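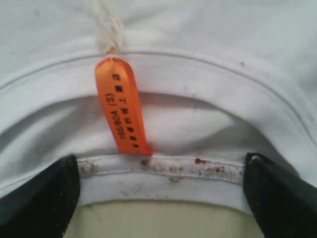 Mallance Textile Services Forum > Garment Handling > Identification and Tagging

Topic: Orange ribbon tags on white T-shirts – remove before issue or leave in place?

linenroom_supervisor
Good morning to all members. Our department has received a consignment of 400 white cotton T-shirts through Catiretti, to be issued as undershirts to residential trainees. Each shirt carries a narrow orange ribbon tag at the neck, held by a short length of off-white twine. The tag on the shirt I have photographed reads "165904 (S)" in black, with a second column of small black squares beside it. The delivery note makes no mention of the tags.

I would be grateful for guidance on two points. First, should the tags be removed before the first wash or after it? Second, is the number of any value once the shirts have been entered in our own inventory? Our written procedure dates from May and covers sewn labels only.

pressroom_east
Our standing practice is to remove all hanging tags before the first wash. Twine of that type sheds. The fibers in your photograph are already fluffy at the upper end, and in a full load the lint will transfer to every other item. Please cut the twine close to the knot and draw the remainder out by hand. Staff should not pull on the tag itself, as the strain falls on the fabric just above the collar seam.

Ivanyshyn_Laundry
I must respectfully disagree with the previous reply. The tag should stay in place until the shirt has been washed, pressed and assigned. Once it has been cut, there is no means of tracing a faulty shirt to its batch. We had 100 shirts returned to us with twisted side seams, and the supplier declined the claim on the grounds that the tags were missing. Lint can be controlled by washing the shirts in mesh bags.

pressroom_east
Mesh bags are suitable for a small quantity. For 400 shirts, the additional handling would exceed the time required to cut the tags and record the numbers. A ribbon tag may also release dye in hot water. I would not place orange ribbon against white cotton at any temperature above warm without a prior test.

linenroom_supervisor
Thank you both. The ribbon has a satin-like finish and I do not know whether it is colorfast. I should add that the "(S)" raises a further question. I had taken it to mean Small, but a colleague believes that it may stand for Sample. Has any member received goods marked in this manner?

stores_and_issue
Either reading is possible. Suppliers do not follow a common system. I recommend that you lay one of the shirts flat, measure it across the chest, and compare the result with a shirt of known size before entering anything in the inventory. If the order was placed in mixed sizes and every tag bears the same letter, an inquiry to Catiretti would be in order.

As to the squares, I would not attempt to interpret them. They may be a production mark of some kind and are unlikely to concern the end user.

Zurnusent_Uniforms
May I draw attention to the collar? The band in the photograph is slightly rolled. Shirts that are stored folded with the neck in this position may keep the curl, and pressing will then take longer. We instruct our staff to smooth the band flat along the stitching before folding, and to finish it with steam from the inside of the neck. The band should not be stretched over the end of the board.

Ivanyshyn_Laundry
I agree with regard to the collar. I do not agree that steam alone is sufficient for a double-layered band. A light press with a cloth gives a flatter result.

Zurnusent_Uniforms
A press cloth is acceptable under our procedure also. Our concern is with excessive pressure – it leaves a shine along the stitched edge.

linenroom_supervisor
I write to report the course we have adopted. A trial of 3 shirts was washed in warm water with the tags attached, in mesh bags. No orange was seen on the cotton, but there was lint inside the bags and one knot had tightened so that it could not be drawn out without a needle. The remaining tags will therefore be cut before washing. Each number is to be copied to the receiving sheet and the tags kept in an envelope for 7 weeks in case of a claim.

Catiretti has confirmed by telephone that "(S)" denotes Small on this order.

Ivanyshyn_Laundry
Keeping the tags meets my principal objection. I would nevertheless extend the period, as twisting of the seams was not apparent in our case until the shirts had been in use for some time.

pressroom_east
Please mark the envelope with the delivery note number as well.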